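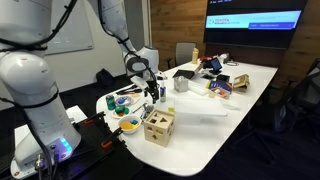
Dos brazos robóticos blancos junto a la mesa de objetos cotidianos.

Jornada de puertas abiertas de manipulación robótica de Umlow

La Jornada de puertas abiertas de manipulación robótica de Umlow, conocida entre los asistentes como «la Jornada de la mesa», es un encuentro divulgativo anual dedicado a los robots que trabajan con objetos domésticos. Se celebra en agosto y está organizada por la asociación Skurkusik con el apoyo de la fundación Lozano. A diferencia de las ferias industriales de la comarca, en las que predominan el paletizado y la soldadura, el programa gira por completo en torno a tareas de casa: recoger platos, guardar juguetes, abrir cajas, encajar piezas.

Historia

El encuentro nació como una tarde de charlas para estudiantes de formación profesional, en una sala prestada y sin ningún robot presente. A la primera edición con brazos en funcionamiento acudieron 133 personas, muchas más de las previstas, y hubo que repetir la demostración a última hora de la tarde. Desde entonces el acceso se organiza por turnos de 80 visitantes, con inscripción gratuita. La edición más concurrida llegó a 220 inscritos y fue también la primera que ofreció un turno de mañana para escuelas, a las diez.

Demostraciones

El plato fuerte – y lo que de verdad llena la sala – es la demostración de manipulación sobre mesa. Los robots trabajan con cosas que cualquiera reconoce: cuencos, platos pequeños, una lata de refresco verde, unas pinzas negras o un cubo de madera clara para encajar formas. Este último goza de enorme cariño entre el público, y con razón. Un niño pequeño aprende a girar la pieza hasta que entra por su hueco; para un brazo robótico, la misma operación exige calcular la orientación, acercarse sin empujar el cubo y corregir a tiempo si la pieza roza el borde. ¡Es difícil apartar la vista!

Los materiales transparentes ocupan un apartado propio del programa. Las cajas de plástico, las tapas translúcidas y las botellas claras devuelven reflejos que confunden a los sensores de profundidad, y el turno de preguntas suele alargarse bastante en esta parte. También despiertan interés los utensilios metálicos, por su brillo, y los envases ligeros, que se desplazan al menor contacto.

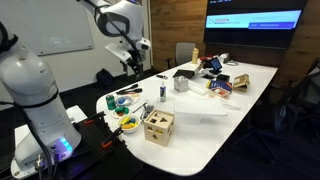 ¿Por qué se emplean objetos domésticos en estas demostraciones?
Porque reúnen formas, pesos y superficies muy distintos y obligan al robot a adaptar el agarre en cada caso, algo que una pieza industrial repetida no exige.

Taller Darnetti

Tras las demostraciones se celebra el taller Darnetti, en el que los asistentes prueban a planificar un agarre sobre papel: eligen un objeto, marcan los puntos de contacto y deciden por dónde debería acercarse la pinza. Las fichas se conservan en el archivo de la asociación, que supera ya las 2000 y puede consultarse con cita previa. Algunas proponen soluciones francamente ingeniosas, como inclinar un cuenco por el borde para que quede hueco debajo.

Véase también

Manipulación robótica
Pinza (robótica)
Robótica doméstica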